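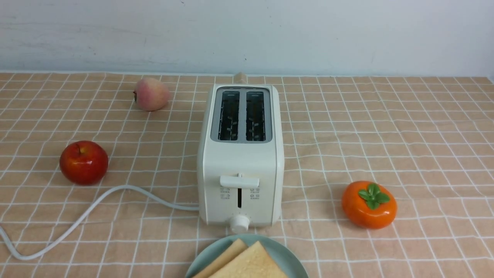 Dennis Kashindye

Caver: flood and landslip notices, one row per warning

Caver is a table of public warnings put out before, during and (rather too often) after heavy rain. It has up to 1000 rows, depending on whether you keep the duplicates. I keep them. A district that issues the same warning twice is telling you something, even if it's only that the fax went through.

What's in it
Each row has a district, an hour of issue, a hazard type and the text as sent. Hazard type is one of flood, landslip, both, or "weather", a word 40 offices use to cover everything from drizzle to a missing bridge.

Where it came from
Bulletins were copied from noticeboards and local radio scripts, then typed up using Dukus, my transcription script. Dukus dislikes handwriting. So do I, after 247 handwritten sheets.

Known problems
Times are local unless the clerk forgot. Anything stamped 00:00 means the clerk forgot.
River names are spelt as found. Cuypers, the lookup file, joins most of the variants together and invents one river of its own, which I haven't managed to get rid of.
September is thin. The box got damp.

Please don't use it for
Live alerts. The newest row is old news, and the Koneo loader takes longer to start than most rivers take to rise.

Changes in version 2
Column names are now lower case. Two people had asked. One of them was me.

Corrections are welcome, preferably with the row number.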